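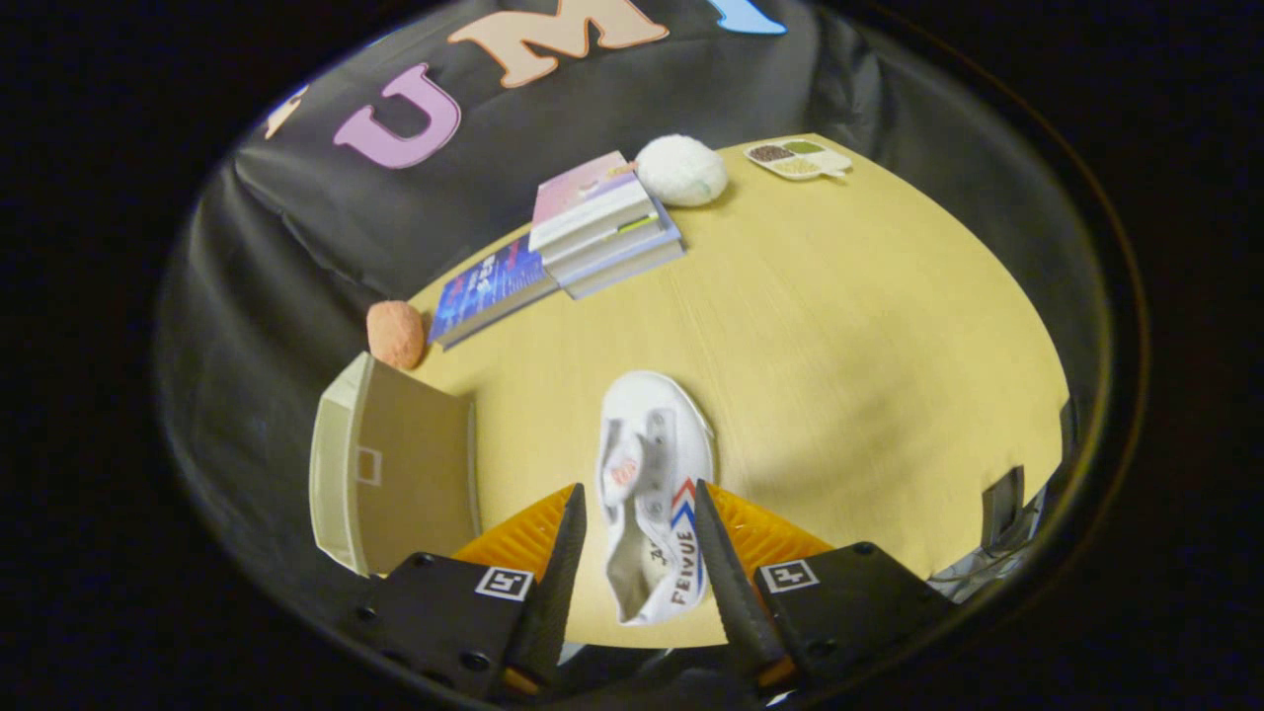 If you've got a table like mine, it starts the month as a nice clear surface and ends it as a home for books, shoes, toys and whatever came out of your pockets. I clear ours most evenings now and I've got it down to a routine, so I thought I'd type it up for Wanda Dvorak, who asked me for it back in May (sorry, Wanda!).

What you need

A cloth, a bowl of warm water with a tiny squirt of washing-up liquid, an old toothbrush, and one open plastic box. Mine is cream and came from a shop in Grelton, but any box will do as long as you can chuck things in it from a standing position. Lids just slow you down.

Step 1: Shoes first

Shoes go before anything else. I'm forever finding canvas high-tops on the table, and canvas picks up every mark going. Take the laces out if there are any, knock the soles together outside, then brush the dry dirt off with the toothbrush. For the canvas itself, dip the toothbrush in the soapy water, shake it nearly dry and go in small circles. Go very gently over any printed stripes or lettering — I scrubbed the name half off a pair once and I've never been allowed to forget it. Stuff them with kitchen paper and leave them somewhere airy, away from the radiator. Overnight usually does it, though thick ones can want longer.

Step 2: Books

Pull the whole pile towards you and square it up. Big flat paperbacks at the bottom, smaller ones on top, spines all facing the same way so you can read them. If you've got a heap that's gone diagonal, don't try to straighten it by shoving (it'll slide, you'll swear). Lift off the top few, sort the bottom, put them back. Anything you haven't opened in ages goes to the shelf. I keep a little pile out for whatever we're reading that week and I'm quite strict about it. Well, fairly strict.

Step 3: Toys and soft things

Now the box comes in. Balls go in first, they roll off otherwise and you'll be under the sofa with a torch. Fluffy ones want a good shake out of the window, and if there's a mark on the plush, dab it with a damp corner of the cloth and let it dry before it goes in with the others. Don't soak it! I did that with a plush ball from Drasby and it went into clumps and stayed that way.

Foamy or clay-ish things I keep away from the plush, because fluff sticks to them and then you've got a hairy orange ball for life.

Step 4: Play food

Divided trays are brilliant for this, every bit of pretend food has its own spot. Tip the pieces out, wipe the tray, wipe the pieces, put them back dry. The corners of the compartments hold crumbs — that's the toothbrush again, but rinse it after the shoes, please.

Step 5: The table itself

Wring the cloth out hard. A light wood top shows every water ring, so you want it barely damp. On a round table I start in the middle and spiral out to the edge, then go round once more with a dry tea towel. Hwa-young Won does hers edge to middle and swears by it, but then you end up with the crumbs in the centre and have to chase them.

If you've got foam letters pinned up on fabric nearby like we have, give those a dust with a dry cloth while you're there. The black material shows bits something awful, and a sticky roller sorts it in no time.

The whole lot takes me 26 minutes if I don't stop to read anything.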